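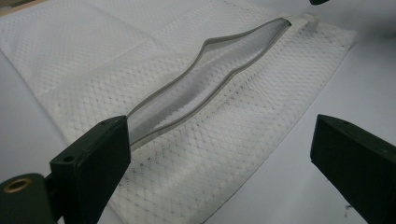 Teaching by hand: how to record zipping up a mesh laundry bag

Posted Monday, November 3, 2025, in Guides, by the Clotero demonstration desk

A laundry bag with a zip is a task most adults can do while thinking about something else. This makes it a wretched thing to demonstrate, as your hands will finish before you have noticed how they went about it. What follows is how we record it at Clotero with a hand-held gripper, after a good deal of October went on recording it badly.

You will need

A mesh laundry bag with a zip along its length
A hand-held gripper with its camera fitted
A plain table with nothing interesting on it
A second bag, for when you fall out with the first
Patience, or tea

Before you start

Wipe the camera lens. Then check that the recorder is saving to the disk you think it is. We once collected 1140 clips at Pralstead and sent every last one of them to a folder that was emptied overnight. The folder worked perfectly.

Open and close the gripper a few times without touching anything. If it sticks, sort that out now. A sticky trigger teaches the robot to hesitate, and it will go on hesitating with great conviction long after you have bought the oil.

Step one: set the bag down

Lay the bag flat, with the zip facing up. It needn't be straight. People who are new to this like to square everything to the table edge, and end up with a robot that can only do laundry for the very tidy. Put it at a slant. Next time, slant it the other way.

Leave a few creases in. White mesh on a pale table is hard enough to see as it is, and a bag fresh from the packet behaves nothing like one that has been through a few washes. Ours have gone a bit grey in places and are better for it.

Step two: part the zip

Pull the two sides of the zip slightly away from each other so that there is a gap in the middle. The tape will go wavy. Leave it wavy. For a closing demonstration, the starting position should vary from clip to clip: zip half open, zip mostly open, slider near one end, slider near the other.

Step three: come in wide

Open the gripper fully before you get near the bag. With your own fingers you would never bother, but the gripper is wider than you think and mesh catches on everything. Bring it down slowly over the zip and stop when both fingertips are in view of the camera. Hold still for a moment there. It gives you a clean beginning to the approach, and a chance to notice that your sleeve is in the picture.

Step four: pin, then pull

The bag weighs next to nothing, so if you take hold of the slider and pull, the whole thing comes along for the ride. Something has to hold it down. If you have two grippers, pin the closed end with one and pull with the other. If you have only one, weight the closed end of the bag before recording and leave the weight alone for the whole clip. Holding it down with your free hand is cheating, and the robot has no free hand to cheat with.

Close the fingers on the pull tab and draw it along the line of the zip, keeping low. When the tape bends, follow the bend. If you snag the mesh, stop, back up a little and go again without cutting the recording. A snag that gets put right is worth keeping. A snag followed by a yank and a bad word is not, though we have a fair collection.

Step five: let go properly

Open the fingers, lift straight up and pause before ending the clip. Almost 3 in every batch of our early clips ended with the gripper still clutching the tab, and the robot duly learned that the last part of doing up a zip is never letting go of it.

How much to record

Work in short sittings. After every 4 clips, turn the bag, shake it out and lay it down afresh. Change the bag itself between sittings if you can. When you find you are getting quick and rather elegant at it, stop for the day: elegant clips all look alike.

Common faults

The bag slides: the pin is too far from the slider. Move it closer.

The fingers miss the tab: you are looking at the bag instead of the camera view. The robot will only have the camera view. Watch the screen for a few clips until it stops feeling like parking a van by mirror.

The mesh bunches under a finger: you came in too low. Lift, open, try again.

The clip is very good but the bag was already shut: it happens. Delete it and tell no one.

Naming your clips

Use the task name, the bag, then the sitting number. Bachmann is our name for the older set of clips and Clisholm for the newer. Please don't mix the 2. Clips labelled "final" or "final new" will be sent back.

Next in this series: getting socks into the bag.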